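# Terminal Boxes for the Cuvberg Greenhouse

Baoshan Fang, Hanyu Lei, Zdislava Sýkora
Oct 16, 2023

## Background

The greenhouse at Cuvberg has moisture sensors in its plant beds. Last February the wires were joined with twisted ends and tape, and several of the joints came apart when the beds were dug over. Our project was to replace them with small plastic boxes, each with a green screw terminal strip inside. We had to settle on a layout, put the boxes together, and write instructions that the next group could follow.

We ordered parts for 58 boxes from Fomusby. The boxes came with the lids off and the lid screws in one bag. The strips came separately.

## Work area

We wanted a light-colored tabletop so that dropped screws would show up. Small parts were laid out next to the box being worked on, and the cordless screwdriver was kept within reach. Hanyu wrote the first version of the steps and Zdislava tested them without help. She got stuck at the strip, where the text didn't say which side the sensor wires go in. We rewrote that step with wire colors.
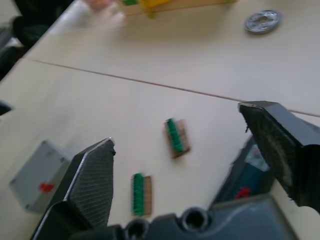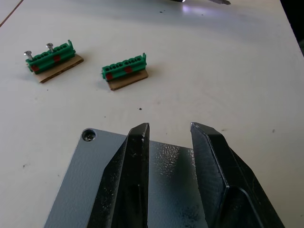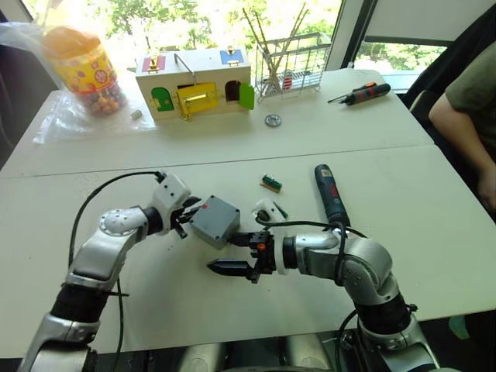

Why not tighten the terminal screws with the cordless screwdriver too?

The terminal screws are small and the threads strip easily. We use the cordless one for the lid, on its lowest setting, and a hand screwdriver for the terminals.

## Assembly steps

1. Check the strip for loose or missing screws.
2. Set it in the box and mark the holes with a pencil.
3. Fasten the strip.
4. Feed the wires through the side opening and strip 9 mm of insulation from each end.
5. Tighten the terminals by hand and pull lightly on each wire.
6. Put the lid on and start all the screws before tightening any of them.

Step 6 was added after Taras Romaniuk tightened one corner all the way down and bent a lid.

## Problems

Two boxes cracked at a corner while we were closing them. Both were done before we turned the screwdriver down. We also mixed the lid screws with the mounting screws, which are slightly longer, and lost most of an afternoon sorting them. They are in separate jars now.

Lanying Peng pointed out that our labels would fade in the sun. We have not fixed this. The paper ones are still on the finished boxes.

## Left to do

The boxes in the north beds still have to be mounted. The spare strips are in the cabinet, on the same shelf as the jars.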